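Part-Time Studio Helper Wanted at Nallent (sewing and mending)

Posted Jul 28, 2025

Hi! I'm Covadonga Lozano and I run Nallent, a small sewing and mending studio on the second floor above the bike shop on Velik Street. I'm looking for one person to come and help me keep the place going through the fall and, if we get along, well past that.

A bit about what goes on up here. Mornings are repair work that people drop off: zippers, hems, coat linings, the knees of a great many kids' jeans. Evenings are classes. I teach the beginners (tote bag, then pajama pants, then whatever they dare) and Salamatu Dankwa teaches pattern drafting, and she is so good at it that people drive in from two towns over. We never have enough hands on class nights, and the repair rack has gotten away from me this summer. I had a wedding dress, a tent and a set of church curtains all due the same week. Never again!

You'd be setting up before class, threading machines, winding bobbins, finding the seam ripper that somebody took home in their pocket, and sitting down next to people when their thread bunches up underneath and they want to cry. In the daytime you'd write up tickets at the counter and do simple repairs yourself. I'll teach you the ones you don't know.
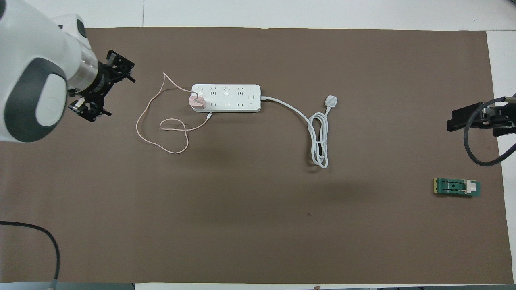 The daytime side is quieter and I'd be lying if I said it was glamorous. There's a lot of picking out old stitches. I put the radio on, we drink too much coffee, and people come up the stairs with a grocery bag and a story about the jacket inside it. If you like hearing those stories you'll be very happy at the counter. If you'd prefer to keep your head down over a hem, that's fine too, and I'll take the counter myself.

What I'd love you to have

You can sew on a home machine without help: straight seams, a zipper, a decent hem. You don't need a degree or a certificate and I won't ask for one. Iker Tejada, my last helper, learned from his grandmother and had never worked in a shop in his life, and he was wonderful (he's moved away to start his own bag label, called Tejada, and I am trying to be happy for him).

Patience with beginners matters more to me than speed. So does being on time on class nights, because people are standing on the stairs with their machines in their arms and those machines are heavy. Some Spanish would be great. Experience with a serger would be great as well, but ours is a cranky old thing and you'd have to relearn it anyway.

You'll need to be okay with stairs. I'm sorry to say there's no elevator, and fabric deliveries come up on foot. 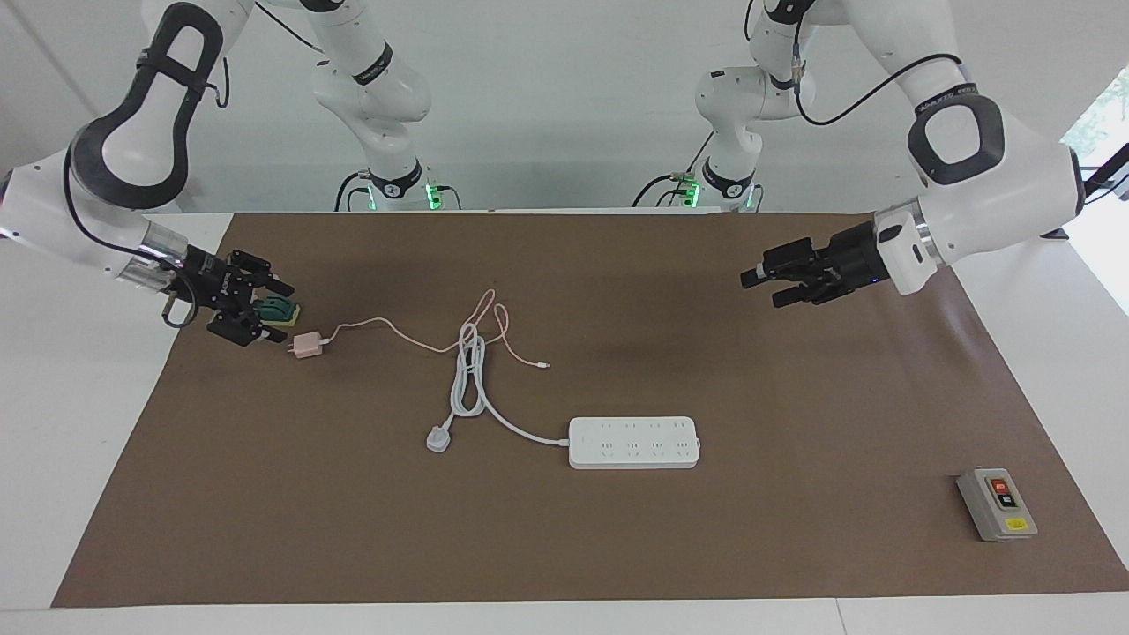

Hours and pay

It's 2 evenings and 2 daytime shifts a week, each one 4 hours long. Evenings are fixed, and the daytime shifts we can work out between us. I know people have kids and other jobs and I do my best to be reasonable, though the week before Christmas I'll be begging you for extra time, paid of course.

Pay is by the hour, every other week, and I'll tell you the rate in my first reply so you aren't wasting a bus fare finding out. After your first month you get a $200 credit for fabric and notions from our shelves, and you can sit in on any class that has a free seat. You can use the machines for your own projects when we're closed, too. Iker made most of a winter coat that way.

How to apply

Please don't send a cover letter! Write me a few lines about the last thing you sewed or fixed, what went wrong with it, and which days you're free. Photos are welcome, and wonky seams are more than welcome. Email the studio or leave a note in the box downstairs, addressed to me.

I'm meeting people during the first half of August. I'll ask you in for an hour, we'll mend something together, and I'll pay you $40 for your time whether or not you end up working here. Salamatu will probably be around as well and will probably offer you cake.

The job starts at the end of August, a week before fall classes open, so there's time to learn where everything lives. I answer everyone who writes, though it can take me a few days when the rack is full.

Covadonga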